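Setting up your Lasano sewing machine, part 2: winding and loading the bobbin

I put this off for a week when my Lasano came, and then it took me no time at all! Have your thread and an empty bobbin handy (the plastic kind only, please).

1. Switch the machine off and raise the needle all the way.

2. Pop your spool on the pin and snap the cap on snugly. Mine rattled until I did.

3. Run the thread around the little tension disk, then up through the hole in the bobbin. Leave a tail you can hang on to.

4. Push the bobbin to the right, switch on, and press the pedal gently. After a few turns, stop and snip the tail.

Caution: keep long hair and dangly sleeves away while it's spinning. I learned this with a favorite cardigan.

5. Drop the full bobbin in so the thread comes off counterclockwise, and pull it through the slot until you feel a click.

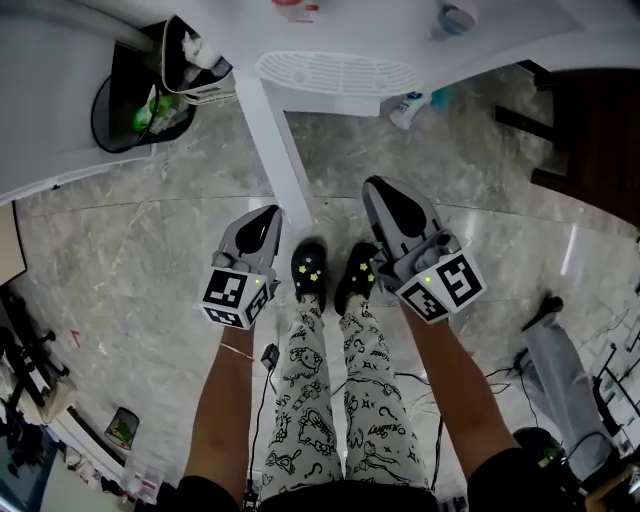
Note: if you don't feel that click, take the bobbin out and try again – my friend Elspeth MacAulay sewed half a curtain hem before she spotted the loops underneath.

6. Close the cover and sew a test line on a scrap, folded double.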